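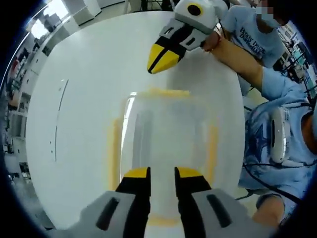 Clear box with the yellow rim, on the round table

Seed swap storage – what do you all keep yours in?

sigita_a
January 19, 2025
Hello everyone! I've been saving seed for years now (beans mostly, and far too many tomatoes) and my old shoebox has finally given up. I'm thinking of moving everything into clear plastic boxes like that one before the Peltley swap in April, so I can see what I've got without tipping it all out on the bed. Does anyone store seed in plastic long term? My aunt swears it ruins them, but then she also plants by the moon, bless her.

beanrow800
Your aunt has a point, I'm afraid. Plastic is fine if the seed is properly dry, but if there's any damp left in a bean it has nowhere to go. I lost a whole batch of Lill runners that way and I'm still sore over it. Paper envelopes in a tin for me, always.

Jurco_S
I'd have to disagree a little with beanrow, with all respect to the runners. I've used plastic for years, up on a shelf in the coldest room of the house. Dry the seed on a plate for 2 weeks, then into paper packets, then into the box. My Birkik peppers still come up nicely after four years. What hurts them is light, so if the box is clear, put it in a cupboard.

beanrow800
Two weeks wouldn't be enough in my kitchen! It's like a greenhouse in there with the kettle going all day. But yes, a dark cupboard, we agree on that much.

mimton_maggie
Butting in to say I use old jam jars and a spoonful of dry rice in each. Not as easy to stack, I'll grant you, and I did once cook the rice by mistake. Sigita, are you bringing any of that striped tomato this year? I've been telling my neighbor about it since last summer.

sigita_a
Thank you all, that's so helpful! Packets inside the box, box inside the cupboard, and I'll give the beans an extra week on the plate to keep beanrow happy – and yes Maggie, I'll put a packet of the striped ones aside for you and one for the neighbor too.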